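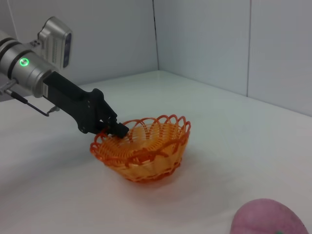 Fig. 4. The small orange basket on a white tabletop.

4. Setting up the fruit basket

By now the box should be unpacked and the lid folded flat, and you can get to the best part of the Arnetti table set. The basket and its fruit make up the activity most families go back to first, and it takes very little setting up. Read this section through once before you begin, then keep it near the table for the first few goes.

4.1 Choosing the table

Any steady table will do. A plain, pale top works beautifully with this set, as the orange of the basket and the pink of the peach both sing out against it. On a patterned cloth the small leaf on the peach is surprisingly easy to lose, so take the cloth off if you can.

1. Clear a space at least 60 cm deep and 100 cm wide.
2. Wipe the table with a barely damp cloth and let it dry.
3. Put the table where daylight reaches it from one side. Afternoon light through the basket is a lovely thing and throws a pattern of loops on the tabletop that small children will try to pick up.
4. Push in any chairs you won't be using.

Note: Glass tables are fine, but the basket slides on them. Put a thin place mat under it.

4.2 Preparing the basket

The basket travels with other parts stacked inside it, and the rim sometimes arrives a little squashed on one side. Don't worry, it comes back.

1. Take out all the fruit and the paper packing. Check the bottom of the basket for the card slip with the set number on it (ours begin with 526) and keep the slip with your receipt.
2. Hold the basket by the woven body, with both hands, and turn it slowly. Look for loops that have been pushed inwards.
3. Ease each bent loop back out with your thumb. Go gently, and work from the base of the loop towards its top.
4. If a loop springs back in, stand the basket in a bowl of hand-warm water for a few minutes, then try again. Dry it well afterwards.
5. Set the basket down on the table and press lightly on opposite sides of the rim. It should sit flat. A slight rock is all right and usually goes within a day or two.

Caution: Never use boiling water, a hairdryer or an oven to reshape the basket. The strands are plastic and will go out of shape for good.

Caution: Don't lift a full basket by the loops. They are there to look pretty (and they do!) but they are open and will bend under weight. Lift from underneath.

4.3 Placing the fruit

Start with one piece of fruit. It's tempting to tip the whole lot out at once, and there is nothing wrong with that on a rainy afternoon, but a single piece gives a young child a clear job to do and a very quick success.

1. Put the basket to the left of the middle of the table.
2. Put the peach to the right of the basket, with its leaf at the top. A hand's width between the two is a good distance to begin with.
3. Turn the peach until its crease faces the child.
4. Ask the child to put the peach in the basket. Let them use one hand or two.
5. Take it out again, put it back in its place and have another go.

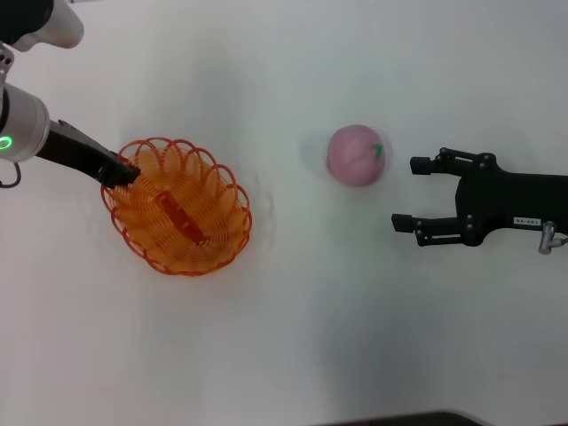 Once that is going well, move the peach a bit further away each time, or swap the two over so that the basket is on the right. Left-handed children often like it better that way round from the start. Try the peach on its side as well, or with the crease turned away. You'll be amazed how different the same little job feels when the shape has to be found with the fingers first.

The basket has sloping sides, so a piece that lands near the edge will generally settle towards the bottom by itself. A piece balanced on the rim doesn't count as in. This has been argued over at great length at the Badbridge play mornings and Pieter Venter, who wrote the first version of these rules, will not be moved.

Note: Fruit should be lowered in. If throwing starts, bring the basket to the floor and make a proper throwing game of it, standing 200 cm back. It's great fun, and the table gets a rest.

4.4 Filling the basket

When one piece has become too easy, bring out the rest.

1. Lay the fruit in a loose row along the far side of the table. Leave gaps.
2. Let the child choose the order. With older ones, call out a colour or the name of a fruit.
3. Put the larger pieces in first. The basket is small and bowl-shaped, and a big piece on top will roll straight out again.
4. Stop when the fruit is level with the rim. Anything left over can go in the lid of the box.
5. Empty the basket by hand, one piece at a time. Tipping it up is quicker, but you'll be fetching fruit from under the sofa.

Two children can share one basket very happily if they sit on opposite sides of the table. With three or more, take turns, or borrow a bread basket from the kitchen. Gert Gumede's grandchildren play it as a shop, with the basket on the counter and buttons for money, and that version is so good that we have put the full rules in section 7.

4.5 Cleaning and putting away

Basket: Wash in warm water with a drop of washing-up liquid. A soft toothbrush is perfect for getting between the woven bands and into the loops. Shake it, then stand it upside down on a tea towel — it holds more water than you'd think. Keep it out of the dishwasher.

Fruit: Wipe with a damp cloth. Don't soak. Dry round the leaf with a corner of the towel, and don't pull on it.

Marks on the table: A dry cloth will normally do.

When everything is dry, put the smallest fruit in the basket first and the peach on top, leaf upwards, and lower the basket into the round space in the box. Nothing should stand on the rim. If the lid won't close, take the fruit out and lay it beside the basket. Don't press down.

Caution: Check the leaf before each use. If it is coming loose, put the piece away and write to Venter for a replacement. Spare fruit will be sent out again from June, and spare baskets can be had at any time.

Section revised 6th May. The rule about the rim is unchanged.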